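Home | Programs | Resources | Toy Library | Contact

Filed under: Learning Materials, Sorting and Shape Play

Setting Up a Shape and Colour Sorting Board

Shape blocks remain among the most frequently borrowed items in the Koivisto Toy Library. The following procedure is recommended for educators and families who wish to present them as a short tabletop activity. It applies to the Jestis and Drumel sets equally, and may be adapted for any collection of small solid blocks.

What is required

- One flat wooden board, large enough that half of it can be left clear
- A set of blocks in 4 colours, with two blocks of each colour
- A non-slip surface beneath the board
- A shallow tray or cloth bag for storage

Preparing the board

Place the board flat, with its long edge parallel to the edge of the table. Wipe it with a barely damp cloth and allow it to dry before the blocks are set out. Boards that rock should be returned to the desk and exchanged.

Arrange the blocks on the far half of the board and keep the near half free as the working area. Colours may be grouped or mixed. A loose arrangement is generally preferable for a first session; a grid tends to suggest to the learner that the task has already been completed. 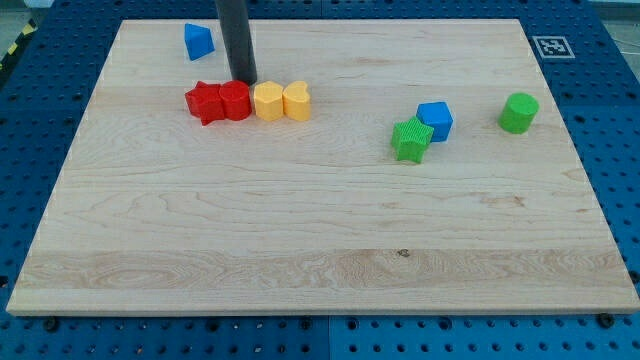 Leave enough space around most of the blocks for a small hand to grasp them from above. Where two blocks touch, the learner will need to separate them before lifting, and educators may wish to introduce this deliberately once the basic sort is familiar.

Presenting the activity

1. Name one colour and move a single block of that colour into the working area.
2. Invite the learner to find its partner. Do not point.
3. Continue until the colours are paired, then return all blocks to the far half.
4. Repeat by shape. Begin with forms that are readily told apart, such as a star and a cylinder, before asking for a hexagonal block or a heart.

A session of 10 minutes is sufficient for most preschool groups. Older children may be asked to describe a block by its edges and corners, or to trace its top face on paper and match the outline afterward.

Packing away

Check the blocks against the card supplied with the set. Blocks should be stored dry and away from direct sunlight, as painted finishes can fade over time. Missing pieces should be reported when the set is returned - replacements are held for most sets, including the older Zallano series.

347 views | 54 shares

Previous: Caring for Wooden Puzzles | Next: Threading and Lacing | Back to Resources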